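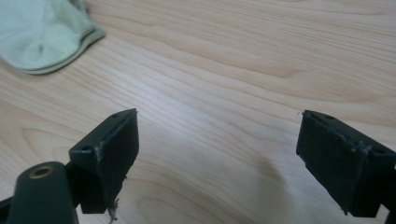 Notizbuch Abrechnungslogik, August, Eintrag nach dem Testlauf vom Sonntag

Stand: Gruppierer läuft durch, Ergebnis für die orthopädischen Episoden noch nicht verwendbar. Ursache zur Hälfte gefunden, siehe unten.

Ausgangslage nochmals notiert, weil Mercy ab jetzt mitliest. Lardale liefert uns die Fälle in zwei Extrakten: stationär und ambulant. Die Episode beginnt mit dem Indexeingriff (Hüft- oder Knie-TEP, elektiv) und endet 30 Tage nach Austritt. Alles, was in dieses Fenster fällt und fachlich dazugehört, soll der Pauschale zugeordnet werden: Nachkontrollen, Physiotherapie, Bildgebung, Wiedereintritte mit Bezug zum Eingriff. Alles andere wird ausgeschlossen und einzeln vergütet. Luzius will am Ende pro Episode einen Sollpreis, einen Istpreis und die Differenz, aufgeteilt nach Spital, Operateur und Nachsorge.

Fensterberechnung

Das Fenster wurde bisher ab Eintrittsdatum gerechnet, im Konzept steht Austritt. Der Fehler steckt im alten Skript von Rurach, das wir für die Einlesestufe übernommen haben. Dort heisst die Spalte DAT_BEZUG, und ich habe angenommen, dass sie den Austritt enthält. Sie enthält den Eintritt, ausser bei Verlegungen, dann steht dort das Datum der Verlegung. Bei kurzen Aufenthalten fällt das kaum auf, bei langen fehlt ein erheblicher Teil der Nachsorge.

Korrigiert: Fensterbeginn ist jetzt das Austrittsdatum des letzten akutstationären Teilaufenthalts. Verlegungen innerhalb desselben Hauses werden vorher zusammengeführt. Verlegungen in die Reha gelten als Austritt, die Reha selbst zählt als Nachsorge. So steht es auch in der Tarifbeilage, nur an anderer Stelle, als man sie sucht (Anhang, nach den Ausschlusscodes).

Offen: Tag null. Zählt der Austrittstag als Tag 0 oder als Tag 1? Gwion sagt 0, das Beispiel im Vertrag ergibt 1. Vorläufig mit 0 gerechnet, Parameter liegt in der Konfiguration und nicht mehr im Code.

Ausschlüsse

Die Liste der Ausschlussdiagnosen ist zu grob. Sie arbeitet auf dreistelligen Codes, womit auch Komplikationen hinausfallen, die ausdrücklich in die Pauschale gehören. Deutlichstes Beispiel sind die tiefen Venenthrombosen. Fachlich sind sie in diesem Fenster klar dem Eingriff zuzurechnen, die Liste wirft sie mit den übrigen Gefässerkrankungen weg. Folge: Häuser mit vielen Thrombosen sehen besser aus, als sie sind, und die Wiedereintritte werden doppelt vergütet.

Habe die Liste auf vierstellige Codes umgestellt und die Komplikationen in eine eigene Einschlusstabelle gelegt. Reihenfolge der Prüfung ist jetzt: Einschluss vor Ausschluss, danach Fachgebiet des Leistungserbringers. Erhan hat die orthopädischen und internistischen Codes durchgesehen. Die neurologischen hat er markiert, aber nicht entschieden. Er möchte zuerst wissen, ob ein Delir nach Eingriff im Wiedereintritt als Haupt- oder Nebendiagnose kodiert wird. Im Extrakt kommt beides vor.

Zuordnung der Ärzte

Das grössere Problem. Der Bonus der Belegärzte hängt in der geplanten Struktur an der Differenz zwischen Soll- und Istpreis. Dafür muss jede Episode genau einem Arzt gehören. Drei Regeln standen zur Auswahl:

Regel A: Operateur gemäss OP-Bericht.
Regel B: fallführender Arzt gemäss Austrittsbericht.
Regel C: Arzt mit dem höchsten Anteil am Leistungsvolumen in der Episode.

Regel C ist am einfachsten zu rechnen und liefert bei Episoden mit längerer Nachsorge den Hausarzt. Damit bekäme jemand den Bonus, der weder das Implantat noch die Liegedauer beeinflusst. Regel B scheitert an der Datenqualität, das Feld ist im Arkby-System kein Pflichtfeld und wird häufig mit dem Klinikkürzel gefüllt. Bleibt A. Nachteil: bei zwei Operateuren im Bericht ist die Reihenfolge nicht aussagekräftig, je nach Haus steht der Erste zuoberst oder der Ausbildner.

Vorschlag an Luzius: Regel A, bei zwei Operateuren hälftige Aufteilung, Fälle ohne OP-Bericht gehen in einen Topf «nicht zugeordnet» und fliessen nicht in den Bonus ein. Sie bleiben aber in der Gesamtrechnung, sonst stimmt die Summe gegenüber dem Versicherer nicht.

Victor hat dazu eingewendet, dass der Topf einen Anreiz schafft, bei teuren Fällen den Bericht nicht zu verknüpfen. Einwand ist berechtigt. Gegenmassnahme: Anteil nicht zugeordneter Fälle pro Klinik ausweisen und ab einer Schwelle den Bonus der ganzen Klinik zurückhalten. Über die Höhe der Schwelle haben wir nicht gesprochen, das gehört in den Vertrag und nicht hierher.

Kostenausreisser

Stutzung wie im Entwurf, obere Grenze pro Episodentyp. Kosten oberhalb der Grenze trägt der Versicherer separat. Der Lauf hat gezeigt, dass die Stutzung vor der Preisbereinigung angewendet wird. Das ist falsch herum: ein Haus mit hohem Basispreis verliert so Fälle an die Grenze, die nach Bereinigung unauffällig wären. Reihenfolge getauscht, Testfälle angepasst. Zwei Testfälle schlagen noch fehl, beide mit Revisionseingriff innerhalb des Fensters. Vermutung: die Revision eröffnet eine neue Episode, obwohl die alte noch läuft, und die Kosten der Reha werden beiden angehängt. Nicht geprüft.

Technisches

Laufzeit kein Thema mehr, seit die Sortierung vor dem Verknüpfen geschieht. Der Join über die Patientennummer braucht weiterhin die Übersetzungstabelle von Kinyua, weil ambulant und stationär verschiedene Nummernkreise haben. Die Tabelle enthält Dubletten. Ich nehme derzeit den jüngsten Eintrag — das ist eine Annahme und muss mit Kinyua geklärt werden, bevor irgendeine Zahl das Haus verlässt.

Die Protokolldatei schreibt neu für jede ausgeschlossene Leistung den Grund als Code. Legende liegt im selben Ordner. Bitte keine Gründe von Hand nachtragen, die Datei wird bei jedem Lauf überschrieben.

Zu erledigen

Tag null: Gwion fragt beim Vertragspartner nach, schriftlich.
Neurologische Codes: Erhan, nach Stichprobe in den Austrittsberichten.
Revisionen im Fenster: ich, zuerst die beiden fehlgeschlagenen Testfälle von Hand durchrechnen.
Dubletten: Mercy, Kontakt bei Kinyua steht im Adressblatt.
Regel A und Topf: Luzius zur Entscheidung vorgelegt, Antwort ausstehend.

Nachtrag, 16.40 Uhr: Mercy meldet, dass ein Teil der Dubletten Namensänderungen sind und der ältere Eintrag dort die aktiven ambulanten Fälle trägt. Damit ist «jüngster Eintrag gewinnt» in diesen Fällen falsch. Lauf gesperrt, Ergebnisse vom Sonntag im Ordner als ungültig markiert. Die Änderungen an Fenster und Ausschlussliste bleiben drin.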